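The zip school
How a small firm teaches its machines to open a bag, one patient hour after another

The first thing Hamisi Masanja does in the morning is close all the bags he opened the night before. They hang from a rail along the back wall at Skadum, mostly rucksacks, washbags and pencil cases bought from market stalls and charity shops. He takes them down one at a time, runs each zip to the end and back by hand, and puts any that stick into a crate marked KEEP.

"The sticky ones are worth more," he says. "Anyone can open a good zip."

Skadum occupies the upper floor of a former printworks. It makes nothing you could buy. What it produces is recordings: people guiding pairs of robot arms through ordinary household jobs, over and over, so that a piece of software can study what they did and try to do the same. The firm's customers are companies building machines for hotels, laundries and care homes. They want arms that can fold a towel, unscrew a jar or get a cardigan out of a holdall, and they have found that writing out the steps as rules does not get them very far.

So they pay for examples. The current order, known in the building as Temba, covers fastenings of all kinds: buttons, poppers, buckles, drawstrings and zips. For each of them the customer has asked for 1000 good recordings. Buckles were finished in May. Zips have taken longer.

Masanja was a tailor's cutter before he came here, and he is the person the others ask when a fastening misbehaves. He sits at a desk a metre from the table with a control arm in each hand. These are light, jointed copies of the robot's own arms, and whatever he does with them the robot does too. When he squeezes a trigger, a pair of black fingers closes. Cameras mounted by the grippers record what the fingers are near, a further camera looks down on the table, and the position of every joint is stored alongside the pictures.

A single attempt at a zip goes like this. One gripper settles on the cloth to keep the bag from sliding. The other comes in over the pull, takes hold of it, and draws it along the track. If the cloth begins to ride up, the first gripper has to shift its hold. Then the arms go back to where they started, and Masanja taps a pedal to say whether the attempt should be kept.

It sounds quick, and sometimes it is. The trouble lies in the small parts. He cannot feel the pull between the fingers. He works by eye, and by watching what the cloth does in return. If the fabric puckers ahead of the slider, he is dragging too hard or at the wrong angle. If the pull moves and the slider does not, he has hold of something that is only loosely attached, and he needs to take up the slack before he pulls in earnest.

Corners are worse. On a straight zip the direction of travel never changes, and a learning system will pick that up after a fairly modest number of examples. On a bag whose zip goes round a bend, the hand has to turn with it, and the holding hand generally has to move as well. Early in the project the operators avoided the problem by choosing flat pencil cases. The customer's first trial model opened pencil cases very nicely and could do almost nothing else.

Lomness, the software used to check the recordings, now keeps a tally of which bags have been used and how they were lying at the start. Operators are told to turn the bag between attempts, to leave it slumped some of the time, and to begin with the zip partly open as well as fully shut. Masanja thinks this should have been done from the beginning. He also thinks the bags should be dirtier.

"People have sand in their bags," he says. "They have crumbs in the teeth. We are teaching it with bags that nobody has taken to the beach."

His other complaint is about speed. New operators tend to be very slow, stopping above the pull while they line things up, and the software learns the stopping along with everything else. A model trained on cautious people will hover. One trained on people in a hurry will snatch. He asks beginners to practise for 3 days before anything of theirs is saved, and he sits with them for the first of those days with the recorder switched off.
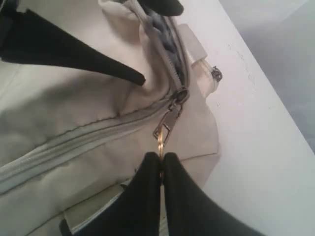 Rings are a favourite of his. A small ring fixed to a zip pull gives the fingers something to pinch, but it also swings, and it adds one more loose joint between the gripper and the slider. Some operators ignore a ring and go for the metal tab. Masanja will take the ring if it is lying well and the tab if it isn't, and he has argued with the people who write the instructions about whether he should be made to choose. They wanted one method, for the sake of tidiness. He wanted both in the collection. For the present, both are allowed.

Failed attempts are a subject of some disagreement too. When the work started, anything with a slip in it was thrown out. The result was a model that had never seen a slip, and when its own fingers lost the pull it carried on along the track with nothing in them. Now a slip is kept if the operator recovers from it, and labelled at the point where it happens. The labelling is done by hand in the afternoons, on a row of monitors by the kitchen. It is dull work and the operators take it in turns.

At the last count, 1728 zip attempts had been recorded, a good many of which will not pass the checks. The rejected ones are stored anyway. Kindeck, the firm that supplies the control arms, has asked whether it might have them, to study how operators' movements change when they are tired. Skadum has not given an answer. Masanja could tell them a certain amount for nothing. He takes a break after every 10 good attempts, whatever the schedule says, and he will not do zips after four in the afternoon.

When I visited, he let me try. I sat down, took hold of the two control arms and managed to push a washbag slowly across the table without opening it. On the next go I got the pull between the fingers and lost it. Masanja reached over, turned the bag so that the zip faced me, and told me to put the left hand down first and leave it there.

That worked, more or less. The zip opened halfway and jammed on its own lining. He looked pleased, took the bag off the table and dropped it in the crate.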